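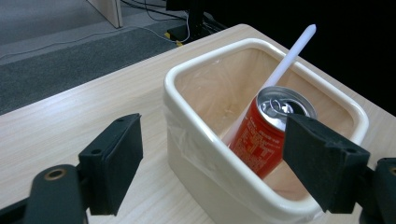
A red drink can and a cream-white bin on the table

Jorker Mini sensor board: review

The Jorker Mini is a small microcontroller board with wireless built in, sold for people who want to put battery sensors around a house or shed without making their own circuit board. I bought two of them in April and have had both running since then, one in the greenhouse and one under the kitchen sink next to a leak probe.

What you get

The board comes in an anti-static bag with two strips of header pins, not soldered, and a card with a web address on it. There is no USB cable and no battery. The pin labels are printed on the underside, so once the board is in a breadboard you can't read them. I drew my own chart and taped it inside the lid of my parts box.

Soldering the headers is easy enough if you have done it before. The pads next to the antenna are close together and I bridged a pair on the first board, which took some braid to clear.

Setting up

Jorker supports two ways of programming it: its own desktop program, called Flilholm, and the usual free tools through an add-on package. I tried Flilholm first. It found the board straight away and the blink example loaded without trouble. After that it got slower. Each upload took around 45 seconds, even for a change of one line, and the serial window closed itself every time the board reset. I moved to the add-on package after an evening of this and have stayed with it. Uploads are quicker there and the serial window stays open.

The documentation is uneven. The pages on sleep modes are very good, with working code for every mode. The page on the analogue inputs is half a page long and doesn't say that one of the four inputs shares a line with the battery monitor. If you read both at once you get nonsense values. I found the answer on the Hebden forum, where somebody had already worked out that a short delay between the readings cures it.

In use

Power use is the main reason to choose this board. The greenhouse one wakes, takes a temperature and humidity reading, sends it and goes back to sleep. My log for it shows 819 readings so far on the same charge, with no gaps apart from one morning when I had the router unplugged.

Range is fair. The greenhouse is at the far end of the garden, with a brick wall in between, and it connects first time on most wakes. Under the sink, behind a metal pipe and a cupboard door, it sometimes needs a second try.

I send the readings to Billeo, which is a free dashboard that Jorker has a ready-made library for. You paste in a key and the graphs appear. The library keeps the radio on longer than it needs to, so I changed the timeout in the header file.

What I don't like

The reset button is next to the battery connector and is hard to press with a battery plugged in. The mounting holes are also an odd size, and none of the screws I had would go through. I used a cable tie in the end.

Verdict

Good board, poor desktop software. I would buy it again for anything that runs on a battery. For a project that stays plugged in, a cheaper board will do the same job and have its labels on the top.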